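# Cups, racks and one drawer: a talk with the kitchen manager at Garnton

The kitchen at Garnton serves a shared building of small offices, and the woman who has managed it for two years would like people to stop stacking the cups. We talked at the end of lunch on a Thursday, while the last plates were going through.

"They get stacked damp, and then they stick," she said. "You pull on one and three come out. Or they sit there overnight and smell like a wet cupboard."

When she started, the building had 50 mugs, most of them left behind by tenants who had moved out. Half had chips. She boxed them up and bought plain plastic cups in a few colours from Zallar, a catering supplier two suburbs over. She picked plastic after a bad month for breakages. The colours were meant to help each office keep track of its own, and that part lasted a few weeks.

"Now everyone takes whatever's closest. I don't mind. It was probably too much to ask."

The drying was harder to sort out. Cups left upside down on a tea towel held water around the rim, and the towel was soaked by ten in the morning. She tried a plastic tray with a drain spout, which went slimy underneath. After that came wire racks.
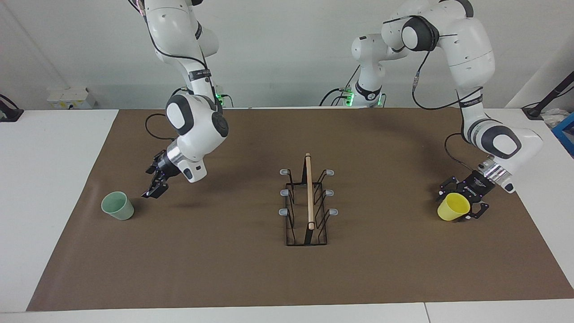 "A rack lets the air in underneath, so that's most of the job done," she said. "After that it's only a question of how many you try to jam on it."

Her own limit is whatever fits without the cups touching. She has had arguments about this, mainly with the people from Tranis on the second floor, who wash up in one go at the end of the day and want everything on the rack at once. She asked them to wash up at lunch as well. Some do.

I asked whether a dishwasher would settle it. There is one, she said, but a full cycle takes 40 minutes on the short program and light cups flip over and fill with grey water. She keeps it for plates and cutlery and does the cups by hand.

She lines the bench with brown paper when she sorts through the cups, once a month or so. Anything scratched inside goes to the garden shed for seedlings. She learned the paper trick at her first job, in a bakery called Kazlauskienė, where the benches were covered every morning and stripped every night.

"It saves wiping down. You roll it up and you're finished."

The one thing she would still change is the drawer beside the sink. It holds lids, straws, a bottle brush and a lot of rubber bands, and it jams. She has emptied it twice this year. The lids come back, and most of them fit nothing in the building.

"I'll do it again in March," she said, and went to let the sink out.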